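Forum home | New posts | Search | Members | Log in
This site uses cookies. By carrying on browsing you agree to our use of them.

Simulated console task – perception or planner at fault?

marow_bench
Joined the forum 07/11/2019

Hi all, long-time reader and very occasional poster. I've been building a task in sim where an arm works a sloped control console: toggle, ball-handled lever, mode stick, program knob. The knob is the bit I care about, as the policy has to read the key on the console (blue P1, green P2, red P3, yellow P4) and turn to the right program for the status colour. I'm running it on Jonska for the physics and rendering, with my own planner on top that I've been calling Lerivska.

The key reader is driving me up the wall. It's fine on a square-on crop and then falls apart when the text comes in sideways, and I've got a lot of views like this one:
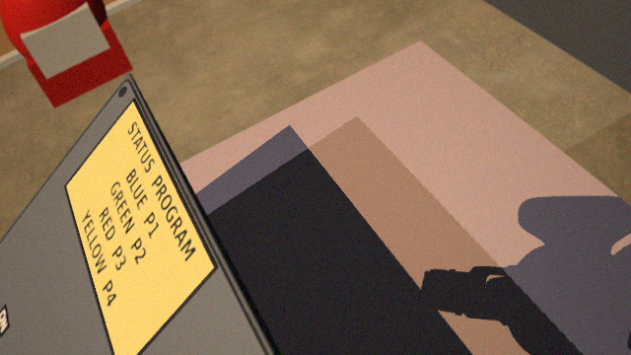
I've tried rotating the crop in fixed steps and taking the best score. It helps, but it's slow and it sometimes settles on P2 when the answer is P3, with a confidence I'd call cheeky. Has anyone got a neater way that doesn't mean retraining the whole lot?

krumina_k
Don't guess the rotation. You know the camera pose and you know the console pose, it's a simulator! Warp the face flat before you read anything. I did that for the Krūmiņa panel set and the sideways problem just went away.

tin_teapot
Disagree a bit with the above. Knowing the pose is lovely in sim, then you move to a real cell, the calibration drifts and your nice flat label is a smear. I'd train on random rotations and have done with it. I made 1,000 crops in one evening and the reader was far better the next morning.

krumina_k
He said without retraining :)

marow_bench
I did say that, but I'm wavering. The warp is quick to try so I'll start there. While I've got you both, the other headache is the approach to the toggle. The planner brings the fingertips in next to the lever and I can't agree with myself on how much clearance to ask for. Too little and the collision checker throws the path out, too much and the closing move goes wandering off. I've got it set to 22 mm for now, and this is the sort of pose it gives me, fingers together and a bit of a gap still to go.
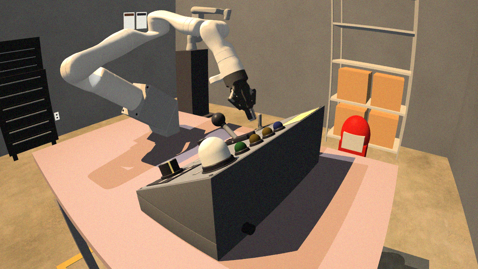

Re: clearance near the toggle

tin_teapot
Are you checking against the full console mesh? If so I'd bet the planner is fussing over the dome and the buttons as well. Swap in simple shapes for everything you're not touching, and switch off checking between the fingertips and the toggle for the last stretch only.

slowjoint
I wouldn't switch off anything! That's how you end up with an arm that happily pokes through a lever and calls it a success. Split it into two goals instead – a free-space plan to a pre-contact pose, then a short straight move with a force limit. Slower, yes, but you can see which half failed.

tin_teapot
Only for one pair of bodies and only for the last bit. It's a perfectly normal thing to do.

slowjoint
Normal, and I've still had to unpick it on 3 projects.

marow_bench
Ha, right. I've gone with the two goals for now. The warp is in as well and the key reads much better, though I still get the odd blank when the arm's shadow lands on the label. I've also changed the start of each run so the arm hangs back on the far side of the toggle with nothing in the gripper, which gives the overhead camera a clear look at the knob, the lamps and the key before anything moves.
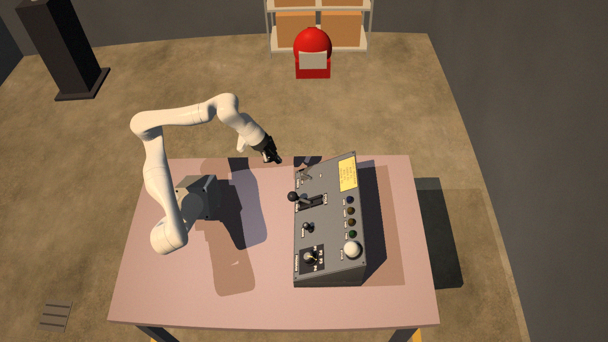 Arm back from the console, plate and status lamp both in view.

krumina_k
Much better view. Read the key once there and cache it, there's no need to keep reading it mid-reach. Are you reading the lamp colour from the same view?

marow_bench
Same view, yes. I take the median over a little patch in the middle of the dome. Caching is a good shout, I was daft enough to be running the reader on every tick.

slowjoint
Log the planner seed with each run while you're in there. Saved me a whole January of head scratching.

marow_bench
Will do. I'll put the config up once I've tidied the names, half of it is still called test_3.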